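Home | Modules | Timetable | Library | Contact
Print this page | E-mail this page
Reading time: 3 minutes

Robot Handling, Unit 4: Comparing grippers in simulation before bench work
Handout revised 10th April

1. Purpose

This unit compares two parallel grippers on a pick task in simulation. The first is the Ulier, which has broad finger plates. The second is the Somboon, which has narrow fingers of the same reach. Both are driven by the Drallamum controller, so differences in the results should come from the fingers and not from the motion planning. The bench session at Plomthorpe in October uses the same task, and groups should keep their simulation logs until then.

2. What is compared

Grip force is not assessed here. The contact model is too crude for the figures to mean much, and students have lost marks in the past by quoting them. The comparison covers the following:

- clearance between the finger in use and the neighbouring part
- how much of the target the wrist camera can still see on approach
- recovery after a missed grasp

The second point is usually underrated. A wide plate spreads the load well on soft parts, but it also takes up a large area of the wrist view during the last part of the descent. If the target position is updated from the camera all the way down, the plate can hide the very feature the tracker depends on. The tracker then either holds the last good position or jumps to a similar feature nearby. The second case is worse on a regular grid, where every part resembles its neighbours.

3. Settings

Each gripper is run for 600 trials. Use the same random seed list for both. The approach speed is 40 mm/s and must not be altered between runs. Camera updates are to be switched off for the final 11 mm of travel in the first half of the trials and left on in the second half. Report the two halves separately.

A trial is abandoned after 3 missed grasps. Abandoned trials stay in the total.

4. Shadows and markings

Lighting in the simulator is fixed unless the scene file is changed. Shadows fall across the parts and across the printed grid references, and a threshold that suits the lit areas may fail in the shaded ones. Set the threshold on a shaded cell first, then check it on a lit one. Grid references are a letter for the row and a number for the column, and the log must use them in that order - A3, not 3A.

When a row is hidden by the fingers, record the cell as "not visible". Do not record it as empty.

5. Wrist view

The wrist camera has a wide lens model, so straight table edges appear curved towards the sides. Correct for this before measuring any clearance. At this height row A can be read across all four columns, while most of row B is behind the fingers.

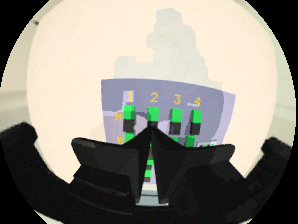 Somboon users have asked whether the correction can be left out if clearance is only compared between grippers and never stated in millimetres. It cannot. The error grows with distance from the middle of the view, and the two sets of fingers do not sit at the same distance from it.

6. Submission

Hand in the log files, the threshold values and one page of discussion. State which half of the trials each result belongs to. Plots without units will be returned unmarked.

Previous unit | Next unit | Back to top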